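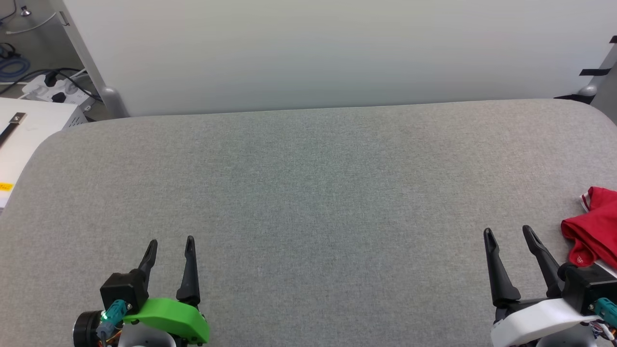 Garment Sorter and Folder (part-time), Skostamau Uniform Exchange

Skostamau takes in used team uniforms from schools and youth leagues, checks them, folds them and sends them back out to clubs that need them. We are hiring two people for the folding tables at our Malik Street building. The job runs from May through the end of the fall season and may be extended.

Posted 04/08/2026
Reports to: Floor lead
Hours: 30 per week, mornings, with a later start possible
Location: Malik Street, second floor (elevator available)

What the work is

Shirts come up from intake in bins, already laundered. You take one garment at a time, lay it out on the table, look it over, and decide where it goes: fold and bag, mend, or rag. Most of what we handle is short-sleeved jerseys in knit fabric. Shorts and warm-up jackets come through too, mostly at the end of a season.

The tables are wide and covered in gray fabric, which keeps slick knits from sliding off while you work on them. Please don't set drinks, pens or tape guns on them.

On a normal shift you will:

Lay each garment flat and pull the sleeves straight
Check the neckline, sleeve seams and hem on both sides
Snip loose threads, but leave any thread that is still holding a seam
Put pieces with open seams or pulled trim in the mending bin with a tag
Fold to the house size and stack by color and size
Bag finished stacks and write the count on the bag
Enter your bag numbers in Hellell, our stock program, before you leave

We don't set a per-hour quota for the first seven weeks. After that the floor lead will go over your counts with you. In a busy month the whole floor puts out about 1,000 finished pieces, and in a slow one it is much less. 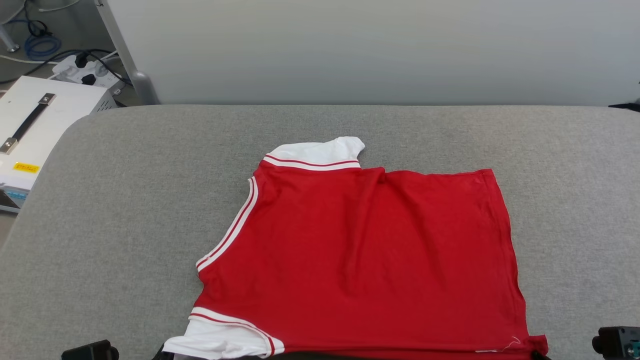

Arsalan Bajwa

I run the folding floor and I will be the one training you, so a few words on what you will be doing in the first days.

Jerseys like the red one with white sleeves are a good part of the load. The body is easy. The trim is where people need practice. When there is a white band with a thin red stripe at the neck and at each sleeve, the fold has to keep those bands smooth or they come out of the bag with a crease across the stripe. White sleeves bunch up when you spread the shirt, so open them out by hand before you fold anything. Turn the shirt whichever way suits you. I don't mind if you work with the collar to the left or the collar away from you, as long as the finished stack all faces the same way.

A loose thread on the front goes in the scrap cup. Look at the hem next, and check where the thread came from. If the stitching is sound, carry on. If you aren't sure, tag it and let mending decide.

You don't need to have done this before. I would like someone who can stand for most of a shift, who notices small things on cloth, and who will ask. Good color vision helps with sorting reds and maroons, but we can arrange the work around it.

Requirements

At least 18 years old
Able to lift a full garment bin with a partner
Able to read size labels and write clearly
Basic typing for stock entry
No fragrance on shift, please, as it stays in the fabric

Pay and benefits

$480 per week before taxes, paid every other week. Paid sick time starts on your first day. You may take home one bag of rag-grade cloth a month if you want it. Bus passes are covered for anyone who lives outside the downtown zone.

How to apply

Send a short letter or a resume to the front office, or stop in at the Malik Street counter and fill out the form. Put "folding floor" at the top. Include the mornings you can work and any dates you already know you will be away.

We will ask people on the short list to come in for a paid trial shift. You will fold next to one of our regular staff and have a chance to ask about the job. Wear closed shoes and short or rolled sleeves. Leave rings and bracelets at home, because they catch on knit.

Former staff from our Flolero warehouse are welcome to apply and do not need to repeat the trial shift.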